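Grundport's pledge wall comes down for repainting

Golob, the parts distributor that has employed much of Grundport for longer than most of its staff have been alive, will take down its lobby wall of values this January. The wall has grown to 59 commitments since the first one, "Tell the truth," went up beside the elevator.

The repainting follows an anonymous survey of 400 employees, who were asked to write down any company value they could remember. The most popular answer was "safety," which has never been on the wall. Second place went to "the one about the refrigerator."

"We had four different sentences about candor, and two of them disagreed," said Valbona Dumitrescu, who runs the ethics office and inherited the wall along with a ladder.
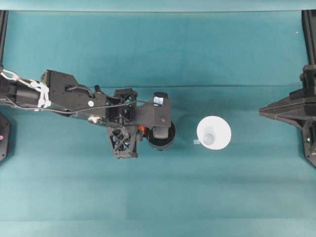 The new version will be limited to 100 words in total. Managers who want to add a value must name a decision from the past year that would have gone differently because of it. Three have applied so far and two have withdrawn.

Some of the shortening came from a supplier dispute in Sirley last spring, when a buyer found that Golob had been underbilled and asked her manager whether to say so. He sent her a link to the wall. She read all of it, called the supplier anyway, and the invoice was corrected by lunch.

Nabil Bataineh, who teaches business ethics at the community college in Benton, has offered to read the draft at no charge. His first note was that "strive to" appeared six times. "Either you pay people on time or you don't," he said. "I don't know what striving looks like on a payroll run." 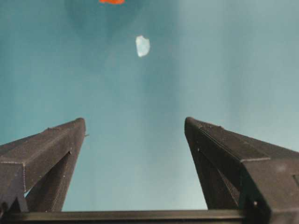
A gripper above a teal surface.

Staff have until the end of the month to comment. The comment form has a limit of 1000 words – ten times the length of the thing being commented on – and Dumitrescu said several people have already asked for more room.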